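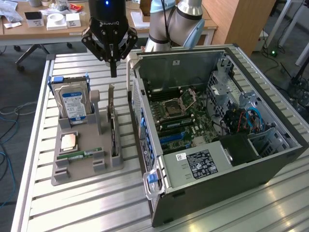 The assembly table with the parts tray loaded and the tower open.

Robotics Club, Candeo team – minutes, 2023-04-05
Notes by Katalin Vass, so blame me for the spelling

We started late again, my fault, I had the key. Minutes from January got approved with one fix: Hideaki wants it written down that he did not volunteer to write the whole grasp library. Fixed!

Budget first. We have 800 dollars left of the 4,000 from the Dellik grant, and I'd like to hang on to most of it for the trip to the Miyazaki round. Hideaki asked for a second set of fingertips (he's been asking since January) and we said yes, up to 35 dollars, printed in house if the material holds up.

Then the build order, and this took most of the meeting. The Clusum rules let us pick any order we like for the CPU, the memory, the drive and the cards. I wanted the CPU first while there's plenty of room around the socket.

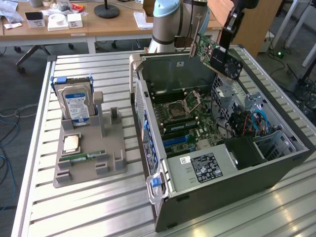 Hideaki's worry is the graphics card. It's the biggest thing the arm has to carry, and if the grip is even a little off center the bracket end tips and won't line up with the back of the case. He'd like to slow the last part of the move way down and come in at a slight angle, then level out over the slot. I said fine, but show me on the timer – we lose points for every minute over. We voted and his plan won, with four in favor and me grumbling.

To do before next time:
Hideaki – new approach path for the card, with times
Katalin – print fingertips, write to Dellik about the receipts
Everybody – read the Clusum scoring sheet, please, all of it

Next meeting same room, same time. I'll bring the key.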